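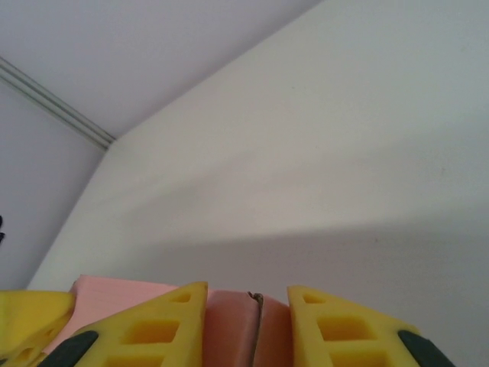

Light for the folding area comes first. The Plisex card box is scored on one face only, and the score lines are hard to find under a harsh lamp or in mixed daylight. Use even, diffuse light of 800 lux at table height, measured with the meter lying flat. Large matte walls in a light colour help to spread it. The off-white wall shown here is suitable: the upper part is evenly lit and the band of shadow lower down has a soft edge. A hard-edged shadow on the wall or the table means the source is too small or too close. Metal trim, such as the grooved strip between wall and ceiling, can stay as is unless it throws glare onto the work.

3.1 Preparing the table

1. Clear the tabletop and wipe it with a dry cloth. Do not use spray cleaner. Thin card picks up damp and will curl along the scores.

2. Check the surface. It should be flat, white or light grey, and matte.

3. Remove one blank from the sleeve (part no. 1276). Leave the rest in the sleeve with the end closed.

Note: Blanks stored below room temperature should sit in the closed sleeve for five hours before folding.

3.2 Folding the box

1. Lay the blank scored face up, with the long panel at the far side of the table.

2. Raise the long panel along its score. Press from the centre out to the ends -- do not start at a corner.

3. Fold in the end flaps. Each flap comes to a point and tears easily there. Hold it by the wide part.

4. Leave the lower section with the rounded corners toward the front edge of the table. Steady the box at the sides while the raised panel is being set. The box does not need to be square to the table and may sit slightly turned.
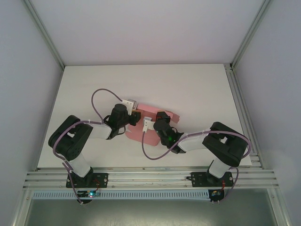
3.3 Checking the folds

1. View the box from table height, with the light to one side.

2. Look along the sloping flap from the peak down to the tip. The edge should run straight. A bow of more than 7 mm means the score was missed. Open the flap and fold it again, once only.

3. Check the shading. Panels facing away from the light will look a darker, dustier pink than the others. This is normal for the Plisex colours and is not a print fault.

Caution: Do not flatten a finished box to store it. The scores are rated for one full fold and one correction.

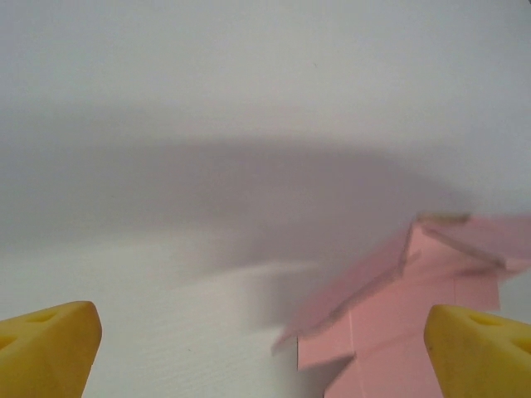
Figure 3. Folded pink piece seen at an angle, sloping flap at left, soft shadows on the pale surface.

4. Set aside any blank with a split score and record it on the reject sheet. Replacement blanks are ordered through Nurnico under the same part number.

Section 3 revised April 6, 2023. Checked by M. Blackwood.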